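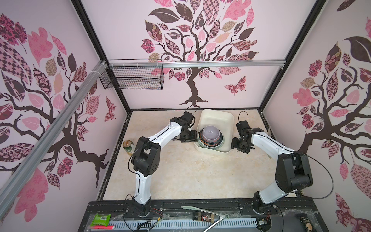 Two robot arms at work with a white bin and a stack of bowls.

Meet the Nalel Table Kit

What is it?

The Nalel Table Kit is a set of two robot arms for schools, libraries, and science centers. It is made by Wallner, a company in Flukville. Students use the kit to learn how a robot can be taught to handle everyday things such as bowls and plates. It is intended for readers and builders aged nine and up, working with an adult.

What are the parts called?

Each robot arm has a base, which holds it in place. The long white pieces are called links. The black parts between them are called joints, and they bend much as your shoulder and elbow do. Inside a joint is a motor, a machine that turns electricity into movement. At the end of the arm is the gripper. A gripper has jaws that open and close.

Cables carry power and messages to the motors. Always keep your hands away from the cables and the arms while the kit is switched on.

Why are dishes difficult for a robot?

You can pick up a bowl without thinking very hard. Your eyes find the edge, and your fingers feel how firmly to hold it. A robot has to be taught each part of this task. Bowls are curved, and they fit closely inside one another when they are stacked. Plates are a different kind of problem. A plate lying flat on a table leaves very little space for a gripper to get under its rim.
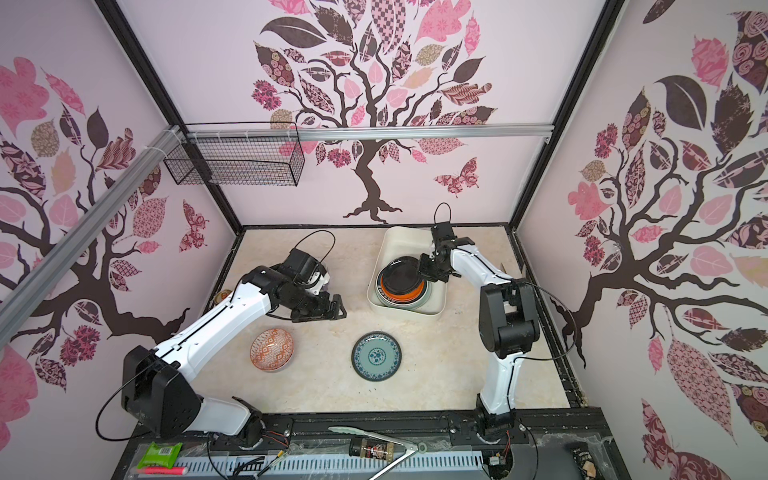
Having two arms gives the robot more choices. One arm can reach into a bin while the other waits over the table. The two arms must also share the space safely, so the kit's program, called Busus, plans a path for each of them. If the paths come too close together, Busus tells one arm to stop until the other has moved away.

How does the robot learn?

Busus learns from practice. An adult or an older student guides the arms through a task, and the program saves every movement. Each saved try is called a demonstration. Wallner suggests 200 demonstrations for a first task. In the company's own test, the arms moved a bowl correctly 79 times out of 100 after this practice. With more demonstrations, the number rose to 91.

What comes with the kit?

The kit includes both arms, the cables, the Busus program, and a printed guide. Dishes and a table are not included. The price for schools is $1,254. Orders placed now will be sent in February.

Words to know

Demonstration: a saved example of how to do a task.
Gripper: the part of a robot arm that holds things.
Joint: a place where a robot arm bends or turns.
Link: a stiff piece between two joints.

Page updated December 23, 2023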